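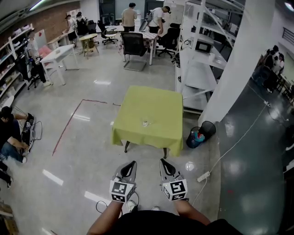 Both grippers at the green table, glass cup on the cloth

Left gripper loses tracking near the table – is it the cube or the cable?

Posted by Mebrat Asfaw, January 2018

Hello everyone, and thank you in advance for reading, I know I go on a bit. We record two-handed picking with a pair of hand-held grippers, the kind with a printed marker cube near each handle, and we play the recordings back on the arms afterward. The task is as plain as can be: reach for the glass on the green table, lift it, set it down again. I log everything in Dikisier.

The right hand has been a dream. The left hand drops out for a moment just as I come in over the cloth, and then its position jumps. In playback the left arm follows the jump, and last week it swung sideways hard enough to knock a glass off the table. It broke, and I was sweeping up slivers all evening. Since then I have not dared to run anything with the left arm at full speed.

Out of 1,139 recordings, 68 have the jump in them. I have already reprinted the markers on the left cube and cleaned the lens, and neither made a difference that I can see. There is also a thin black cable on the floor by my left side and I wonder if I am tugging on something as I lean in. Has anyone been through this?

Povilas Grīnberga

Hi Mebrat, sorry about the glass! I had a very similar thing last April and lost most of a month to it, so I hope I can save you a little of that.

The first thing I would look at is the light. You have a polished floor with the ceiling lights showing in it, and a shiny floor can wash out a marker when the cube tips to a certain angle. Mine only failed at one wrist angle, and I happened to use that angle every time I reached in. Try the same reach very slowly with some of the lights off, then with a dull mat down in front of the table, and see if the dropouts move or go away.

For the cable, do one set with it taped down well clear of your feet and one set as it is now. Change only that. I would also move the power strip and the long white cable over by the wastebasket while you're at it – they may have nothing to do with the jump, but you don't want to be stepping back onto them with both hands full.

And please, before any more playback, put a limit on how far the arm may travel between two samples, and make it stop if the limit is passed. A jump in the data should never reach the motors. Swap the glass for a plastic cup too until this is sorted.

Shiferaw_bench

had this, it was the battery. change the battery

clonetti

Check your timestamps. If the left stream stalls and catches up, it looks just like a tracking jump. My log had 3,561 samples on the right and far fewer on the left for the same take, and a new USB cable cured it. If both sides match on yours, go with what Povilas said and start with the mat.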